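Tarden House – Room and Linen Inspection
Checklist with inspector's comments
Unit 141, first floor, long-stay
Inspected by: Torben Kuhlmann
Accompanied by: Ute Baumgart (household lead)
Month: April
Sheet ref: 2766

Marking: S = satisfactory, A = action needed, N = not checked on this visit.

1. Entry and circulation

1.1 Door opens fully and closes on the latch – S
1.2 Door closer adjusted – A
Comment: Slams over the final 35 mm. Latch speed valve to be turned in. Same fault recorded on the last sheet and signed off by Susura as complete. Please check the work before signing.
1.3 Threshold strip fixed down – S
1.4 Route from bed to door clear at floor level – S
Comment: Minimum 200 mm to be kept between any storage box and the door swing. Met on this visit.

2. Electrical

2.1 Sockets and switches undamaged – S
2.2 Extension leads: one only, not chained – S
2.3 Leads not run under rugs or bedding – A
Comment: Bedside lead had been pushed under the mattress at the wall side. Pulled out during the visit. Resident advised verbally and the leaflet left.
2.4 Portable appliance labels in date – A
Comment: Desk lamp has no label. Taken to the workshop for test. Fridge label legible and in date.
2.5 Iron not stored in the bedroom – S

3. Fire

3.1 Smoke detector sounds on test – S
3.2 Detector head free of dust and not covered – S
3.3 Escape notice on back of door – A
Comment: Present, but shows the old assembly point at the Deltstead gate. Calum Galbraith has the revised notice. Replace throughout the floor, and remove the old copy so that two versions are not on show.
3.4 Candles, incense or oil burners – S
Comment: None found.

4. Window and ventilation

4.1 Restrictor fitted and holding – S
4.2 Frame sound, no rot or loose beading – S
4.3 Signs of condensation or mould – A
Comment: Light spotting on the sealant at the lower corner. Clean and re-inspect. If it returns, refer to Halima Afolabi for a moisture reading – do not paint over.
4.4 Trickle vent open – S

5. Bed and soft furnishings

5.1 Bed frame stable, all feet in contact with floor – S
5.2 Headboard fixings tight – S
Comment: Left bolt took a quarter turn.
5.3 Mattress fire label present – S
5.4 Mattress turned – N
Comment: Bed in use for laundry at the time. To be done at next change of linen.
5.5 Bedspread free from tears, burns and snags – S

6. Laundry handling in the room

6.1 Clean items kept separate from soiled – N
6.2 Basins and tubs not placed on upholstery when wet – N
6.3 Folding surface clear before work starts – A
6.4 Plastic bags closed and put away after use – A

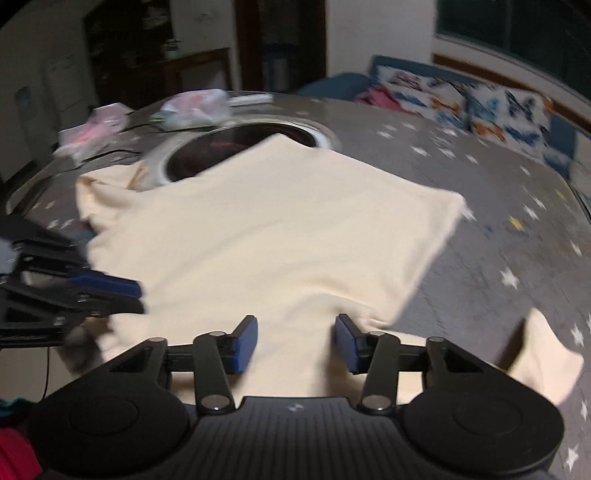 Comment on section 6: Folding on the bed is permitted in long-stay units provided the bedspread is cleared first. Guidance note 4 asks for one garment at a time, laid flat, with sleeves brought in before the body is folded. The cream garment was spread out on the starred bedspread with one sleeve-like fold still crumpled, and the metal-rimmed basin stood directly behind it, partly under the cloth. Move the basin to the floor or a stool. The translucent plastic bag further back on the bed also needs to go, and so does the dark cord lying across the bedspread. Items 6.3 and 6.4 are marked A on those points. Items 6.1 and 6.2 stay at N until Sigita Mets has done her linen round.

7. Actions

Door closer – Susura, recall under existing order.
Desk lamp test – workshop.
Escape notices – C. Galbraith, whole floor.
Sealant at window – household team, then H. Afolabi if needed.
Mattress turn – household team.
Bed surface during folding – U. Baumgart to speak to resident and leave a copy of note 4.
Folding stool – one to be drawn from the Sperling store. Return the slip with this sheet.

Revisit required: yes, sections 1, 3 and 6 only.
Copy to: S. Mets, household file.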